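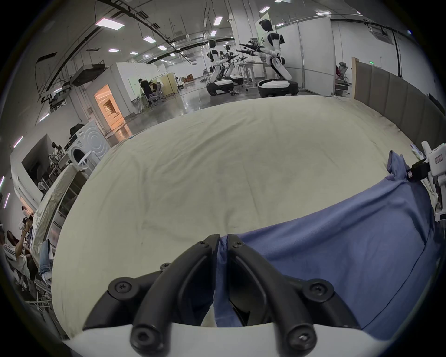 十月、曇り。本日の作業は、午前九時より衣類のたたみ方の統一に関する検討をもって開始した。先月来、当室では上衣の仕上がり寸法に不揃いが生じており、棚に納めた際に前面の線が通らないとの指摘を受けている。作業台としては従来どおり寝台を使用し、生成り色の敷布を掛けた面の上に衣類を広げる方式を継続した。青い一着は寝台の右寄りに斜めに渡っており、奥側にはまだ布の盛り上がりが残っている。この状態から身頃の線を寝台の縁に合わせるまでの手順が、従来の手引では「整える」の一語で済まされていた。不揃いの多くはこの段階に由来するものと当職は考えており、本日の記録もこの点に紙幅を割くこととする。

手引の現行版は、Erkitz式と称するたたみ方を基本としている。前任者が導入した方式で、身頃を縦に折り、袖を背側に収め、最後に裾から襟に向けて折り上げる。手順そのものに大きな難はない。ただし、広げ始めの姿勢についての記載が乏しく、縫い目をどこに合わせるか、肩をどちらに向けるかは、作業者の習慣に委ねられてきた。同じ型の上衣を同じ者がたたんでも、午前と午後で幅が異なることがある。午前中はこの点を確かめるため、手引の文言に忠実に従う方法と、広げる段階に時間を掛ける方法とを交互に行い、仕上がりを棚板の上で見比べた。

結果として、広げる段階に時間を掛けたものは、その後の折りに要する手数が少なかった。途中で折り直す必要がほとんど生じず、全体の所要時間には目立った差が出なかった。手引どおりに進めたものは、袖を背側に回した時点で肩の線が傾き、裾を折り上げたところで初めて傾きに気付く例が見られた。気付いた段階で戻すには一度すべてを開かねばならず、開けば折り癖が二重に残る。折り癖の二重は棚に納めた後も消えにくく、貸出しの際に申し訳なく思うことが多い。

改訂案には次の文言を加える予定である。「衣類を敷布の上に置いたのち、まず肩を持ち、次に裾を持って、布の盛り上がりを外側に逃がす。中央から外側へ手のひらで軽く送り、強く引かない。襟の中心と裾の中心が一直線に並んだことを確かめてから、袖の処理に移る。」当初は「布を引いて伸ばす」と書いたが、薄手のものを引けば縫い目が波打つおそれがあるため、「送る」に改めた。語の選択にやや迷いがあり、午後の読み合わせで再度検討することとした。

敷布についても記しておく。現在掛けている生成り色のものは、面全体としては平らに保たれているものの、柔らかな折り皺があり、灰色の薄い汚れも認められる。衣類に移る性質のものかどうかは、目視のみでは判断できない。洗濯の手配をMedeiros洗濯所に依頼すべく、替えの敷布の有無を棚で確認したところ、畳んだまま一番下の段に納められていた。替えはやや厚手であり、滑りが悪い。厚手の敷布は衣類が動かず扱いやすいという意見と、送るときに布が引っ掛かるという意見の双方が過去の日誌に残っている。当職としては薄手を好むが、洗濯に出している間は厚手を用い、その間の使用感を別に控えておくこととする。

なお、Medeirosへの依頼票は様式が改められており、旧様式の束が引出しに残っていた。誤って用いることのないよう、旧様式は裏紙として切り分け、新様式のみを手前に置いた。新様式には汚れの種類を選ぶ欄があり、「不明」の欄がない。余白に「灰色、薄い、原因不明」と記入した。先方の受付がこれをどう扱うかは返答を待つほかない。

十一時を過ぎた頃、棚の札の確認に移った。台帳Uvumに登録された衣類は237点であり、うち14点に札の記載と台帳の記載との食い違いがあった。食い違いの内容は、色名の表記に関するものが大半を占める。台帳では「青」とされているものが札では「紺」とされ、別の札では「藍」とされている。色名は見る者と光の加減に左右されるものであり、厳密な統一は難しい。とはいえ、探す側にとっては札の文字が頼りである。当面は台帳の表記に従い、札の側を書き直す方針とした。濃淡の区別が必要なものについては、色名のあとに「濃」「淡」を添えることで足りると判断した。

書き直しは当職が行った。札の紙質が以前のものと変わっており、細字の筆記具では滲む。中字に替えたところ滲みは収まったが、型番の末尾が枠からはみ出した。型番は省略できないため、所属名を略記することで枠内に収めた。略記の一覧は札の箱の蓋の裏に貼付した。蓋の裏であれば閉めている間に傷まず、開ければ必ず目に入る。

昼の休止は正午からとした。休止中、作業途中の衣類をそのままにしておくか、一度たたんでおくかについて、これまで明文の定めがなかった。広げたまま一時間を置くと、布の重なった部分に皺が定着することがある。一方で、途中の状態でたたむと、余計な折り目が加わる。本日は試みに、広げたものの上に何も置かず、重なりのみを解いて休止に入った。午後に戻って確認したところ、襟の付近にわずかな癖が見られたものの、手のひらで撫でる程度で直った。これをもって定めとするには例が少なく、しばらく同じ方法を続けたうえで判断したい。

午後一時より、改訂案の読み合わせを行った。声に出して読むと、書いている間には気付かない箇所が目に付く。「肩を持ち」とあるのは、左右同時に持つのか片側ずつ持つのかが分からない。大判の上衣では両肩を同時に持つと裾が床に触れるおそれがあるため、「寝台の上に裾を残したまま」との語句を補った。「軽く送る」の「軽く」も、受け取り方に幅がある。力の程度を文字で示すことは困難であり、「敷布に皺が寄らない程度に」と言い換えた。敷布の側の変化を目安とすれば、作業者が自ら確かめることができる。この言い換えは当職としても気に入っている。

寝台を作業台とすることの適否についても、改めて考えを記す。着任当初は、衣類をたたむ場としては面が柔らかすぎるのではないかと感じていた。机であれば縁が直線で、布の線を合わせる基準になる。寝台の面は手を置けば沈み、折り返しの際に下の布が付いてくる。しかしながら、大きな面に衣類を丸ごと広げられること、袖が垂れ下がらないことの利は大きい。布が垂れると重みで全体がずれ、押さえる手が一つ取られる。面の柔らかさについては、折り返すときに上から押さえ付けず、布を持ち上げて運ぶようにすれば支障がない。この動作を手引の冒頭に置くべきか、袖の項に置くべきかで順序を二度入れ替え、最終的に冒頭とした。

作業場は床が灰色で艶があり、糸屑の落ちているのがよく見える。日に一度の掃き取りを欠かさぬよう、各位に改めて周知することとしたい。特に寝台の足元は敷布の裾から繊維が落ちやすく、掃除の際に見落とされがちである。掃き取りののち、乾いた布で拭くところまでを一続きの作業として扱う。湿らせた布を用いると筋が残るため、汚れが目立つ場合に限ることとした。寝台の奥に立つベージュ色の張り仕切りについては、上端に埃がたまりやすい。柔らかな刷毛で上から下へ払う方法を採り、衣類を広げている間は行わない。

二時半、Plellashamの分室より、貸出し用の上衣についての照会があった。分室では引出し式の収納を採用しており、当室の棚に合わせた幅でたたむと引出しに収まらないという。従来、分室では到着後にたたみ直していたとのことであり、こちらの作業が二度手間を生んでいたことになる。先方の引出しの内寸を問い合わせ、返答があり次第、分室向けの仕上がり幅を別に定める。幅を変えるだけであれば、身頃を折る位置をずらすことで対応できる。ただし、折る位置をずらすと袖の収まり方も変わり、背側に厚みの偏りが生じる可能性がある。寸法が判明したのち、薄手と厚手の双方で試す必要がある。

併せて、輸送中の崩れについても話題となった。箱に平積みした場合、下のものは形を保つが、上のものは隙間に滑り込んで崩れるという。当職からは、立てて納める方法を提案した。立てて納めれば取り出す際に他のものへ影響が及ばず、背の折り目を上にそろえれば札も読みやすい。先方は箱の深さを懸念しており、結論には至らなかった。次の便では平積みと立て納めの箱を分けて送り、到着時の状態を知らせてもらうことで合意した。箱の外側には納め方を明記する。

三時以降は、改訂案に沿って再び上衣のたたみを行った。襟の中心と裾の中心を合わせるという一文は、実際に手を動かしてみると有用である。目を向ける先が定まるため、途中で迷うことが少ない。前立てのあるものは線が見えやすく、ないものは中心を見付けるまでに手間取る。後者については、左右の脇の縫い目を一度重ねて中心に軽い折りを付ける方法があるが、その折りが残ることを嫌う向きもある。本日は襟の後ろの札を目印とした。札が中心からずれて縫い付けられている品もあり、万全の方法とはいえない。この件は保留とする。

袖の扱いは、本日もっとも意見の分かれるところであった。手首の側を裾に向けて下ろすか、身頃の幅に合わせて横に折り返すかにより、厚みの出る位置が変わる。下ろす方法は段差が縦に通り、重ねたときの安定がよい。横に折り返す方法は中央が厚くなり、積み上げるうちに傾きが生じる。手引では横に折り返す方法が採られているが、当職の所見としては下ろす方法に改めるのが適当と思われる。ただし、長年の習慣を変えることになるため、改訂案では両方を併記し、試行期間を設けることとした。

棚への納入にあたっては、背の折り目を手前に向けた。この向きは以前から定められているものの、急ぐと忘れられる。棚の前に立って眺めると、逆向きのものはすぐに分かる。本日納めた段では向きがそろい、前面の線も通った。下の段は先月分のままであり、線の乱れが目に付く。比較のためあえて手を付けず、改訂の可否が決まるまで残すこととした。見苦しいとの意見があれば、布を掛けて対応する。

四時過ぎに作業を終え、用具を所定の場所に戻した。刷毛は毛先を上にして筒に立て、札の紙は湿気を避けて箱に収めた。替えの敷布は椅子の背に掛けて畳み皺を延ばしており、明朝、現在の敷布を外して掛け替える。外したものはそのまま依頼票とともに袋に入れ、午前の集荷に間に合わせる。

保留とした事項を以下に記す。
前立てのない上衣における中心の取り方。
袖を下ろす方法への変更の可否。
Plellasham分室向けの仕上がり幅と、箱への納め方。
休止時における衣類の置き方。

書き終えて読み返すと、たたむという一事にこれほどの文字を費やしたことに、いささかの面映ゆさを覚える。着任以前、自宅では衣類を椅子の上に積み、必要なものを下から引き出していた。そのことを思えば、襟と裾の中心について終日考えている現在の姿は、当時の家人には信じがたいものであろう。帰宅後、自室の引出しを開けてみたところ、改訂案にはおよそ適合しない状態であった。上の段のみ整え、下の段は次の休みに譲った。

明日は敷布の掛け替えを先に済ませ、そのうえで厚手の面における布の送り具合を確かめる。色名の書き直しは札の箱の奥に未着手の束が残っており、集荷の待ち時間に進める予定である。中字の筆記具の替え芯を発注する。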